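Economía del consumo doméstico
Apuntes del tema 4: lo que dice la etiqueta y lo que paga el comprador

El tema anterior terminó con la pregunta de si un consumidor informado elige mejor. La respuesta de manual es que sí. Conviene desconfiar de ella, al menos en el textil del hogar, donde la información abunda y casi toda la produce quien vende.

4.1. El número de hilos
El recuento de hilos mide cuántos hay, entre urdimbre y trama, en una superficie dada de tejido. Es un dato físico y se puede comprobar. El problema empieza cuando se usa como escala de calidad. Un hilo formado por varios cabos retorcidos puede contarse como uno o como varios, y el fabricante escoge. Así, una sábana de 200 hilos honrados pasa a anunciarse como de 600 si cada hilo lleva 3 cabos. El tejido es el mismo; el precio, por lo general, no.

En clase vimos el caso de Dreltivo, que vendía dos juegos de cama con idéntica composición y distinto recuento. Jinlong Lü pidió a la empresa el método de medida y recibió un folleto. Léase el folleto (está en la carpeta del curso) y búsquese en él la palabra «cabo». No aparece.

4.2. Señales y atributos de experiencia
Un atributo de búsqueda se conoce antes de comprar: color, medida, dibujo. Uno de experiencia, solo con el uso: si la tela hace bolas, si la goma cede. Los de confianza no se conocen nunca del todo — el origen de la fibra, por ejemplo. La teoría predice que el vendedor invertirá en señales allí donde el comprador no puede mirar. Lo que no predice es que esas señales sean ciertas, y ese salto se da con demasiada alegría en la bibliografía.

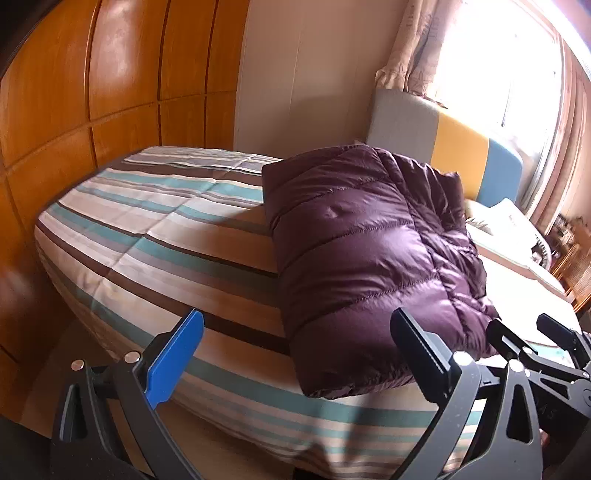
Figura 4.1. Sábana ajustable de rayas y pieza acolchada morada. El dibujo es un atributo de búsqueda; la duración, de experiencia.

4.3. La encuesta de Lanurbridge
A-yeong Ahn preguntó a 667 compradores qué miraban primero. La mayoría contestó «la calidad». Yo no daría mucho peso a esa respuesta: es lo que uno dice cuando le preguntan. En la segunda parte del cuestionario, con precios a la vista, las elecciones seguían el descuento anunciado. Tampoco esto prueba gran cosa, porque elegir en un papel no cuesta dinero. Ahn lo reconoce en una nota al pie que casi nadie cita.

4.4. Sellos privados
El sello Tamemis lo concede una entidad financiada por las marcas que lo solicitan. Puede ser riguroso, pero habría que demostrarlo, y la memoria anual no publica las solicitudes rechazadas.

Para la próxima sesión (febrero): leer el capítulo de Xiong sobre garantías y traer una etiqueta de casa. Anotad qué afirmaciones podríais comprobar sin laboratorio.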